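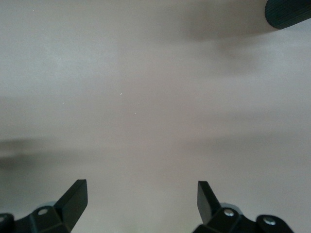

Home Workshop & Making > Benches, Tables and Worktops

Matte grey tabletop - converted, and now I want to do the other one

oanh_p
Posts: 72
I've finally gone over to plain matte grey for my work table and I love it so much I've become boring about it at home. For years I had a glossy white top, and every evening with the lamp on I'd be tilting my head to get the glare out of my eyes. Pale screws, white thread, clear buttons, all gone the second you put them down. On the grey I can find everything!

The colour is a light grey with the tiniest bit of warmth in it. In the shop I thought it was dead neutral, then I got it home and next to the window frame there's almost a pinkish cast. I'm really happy with that, the cold greys always made the room feel like a dentist's.

So now the question. I have a second table, longer, which I use for cutting out fabric and for wrapping parcels in November and December. Would you do that one in the same finish or go a shade darker? And does anybody have a cleaning routine that doesn't leave shiny patches? I've already got one faint one near the front where I rest my wrists.

Peiyu_Z
Posts: 500
Same shade, definitely. I've got two tables pushed end to end, one light grey and one mid grey, and I regret it every time I photograph anything across the join. If they match you can shove them together and treat them as one big surface, which is brilliant for large paper.

On the pinkish thing, have a look at what's on the walls. Mine goes pink in the late afternoon and it's all coming off a terracotta wall behind me. In the morning the same top is as flat and plain as porridge.

chunhua_dong
I'm going to be the awkward one and say darker. Light matte is lovely for the first few months and then it picks up every pencil mark and every bit of newsprint. I do a lot of model kits and my light top looked grubby by spring. The one I have now is a proper slate colour and I wipe it down maybe once a week.

oanh_p
Oh no, don't say that, I was so sure! Is it pencil that does it or fingers?

chunhua_dong
Both. Graphite is the worst because you drag your sleeve through it and then it's a cloud. A white vinyl eraser gets most of it off, very lightly, but that's also how I made my shiny patches. So be careful.

Negi
Eraser on matte is asking for trouble. Anything that rubs will polish it. What I do:

Barely damp microfibre, one drop of washing-up liquid in a bowl of warm water
Go over the whole top, edge to edge, never just the spot
Second cloth with clean water
Dry it with a tea towel straight away

Doing the whole top is the bit that matters. If you only clean where the mark is you end up with a clean island and then you can see it for ever. Ask me how I know.

BanafshehS
Seconding Negi on doing the whole thing. I'd add, keep melamine sponges well away. My sister-in-law kindly "freshened up" my craft table with one while I was on holiday and there's an oval the size of a dinner plate where it catches the light.

For Oanh's wrist patch - that's very likely just skin oil and not wear at all. Try the soapy water twice before you decide it's permanent. I put a bit of felt under my wrists when I'm doing fiddly beading, works a treat and costs pennies.

oanh_p
Banafsheh you are a star. Did the soapy water twice just now and the patch is much, much fainter. I can only see it if I crouch down and look along the table towards the window, and I've promised myself not to do that any more.

Peiyu_Z
Everyone crouches. I crouch most mornings.

Yutong Zeng
Can I put in a word about light? I see people worrying that a plain top looks patchy or cloudy, a bit paler in one place and duller in another, and then they scrub it. Very often there's nothing on it. A big flat matte surface shows you exactly how uneven your lighting is. I had a brighter area up in one corner of mine and spent an hour on it with cloths before I switched off the desk lamp and it vanished. Two lamps, one on each side and fairly high, made a huge difference to me.

Also worth saying that I disagree with Chunhua about dark tops for fabric. I cut a lot of navy and black cloth and on slate I couldn't see my own edges. Light grey shows up white chalk a bit less well than dark would, I'll give you that, but I use a yellow pencil and it's fine.

chunhua_dong
Fair, I never cut fabric. For grey plastic parts on light grey I was losing things constantly though, so it cuts both ways. Depends what you drop most often!

Negi
Black bits on light grey are the easiest thing in the world to see. Small silver screws less so, they pick up the colour of the table. I keep mine in a saucer.

oanh_p
I keep mine in an egg cup, same idea. OK so I'm hearing same shade, whole-top cleaning, two lamps, yellow pencil. One more. Has anyone done the edges in a contrasting colour? I've half a mind to have a thin dark line all round the long one.

BanafshehS
Do it! I've got a dark edge and I never whack my hip on the corner any more, my eye catches it. Only annoyance is that fluff shows on it.

Peiyu_Z
I'd leave it plain. If you want to push the two together you'll have a stripe across the middle.

oanh_p
Hmm, I hadn't thought of the stripe. What if I did three sides and left the joining end plain?

Peiyu_Z
Now that I like. Just be sure which end it is before you start, I once finished a shelf beautifully on the side that faces the wall.

chunhua_dong
Three sides sounds great. Please come back and tell us how the light grey is holding up in spring, I'm prepared to be proved wrong.

oanh_p
You're on. Tape measure's out, and I've stuck a bit of masking tape on the joining end with NOT THIS ONE written on it.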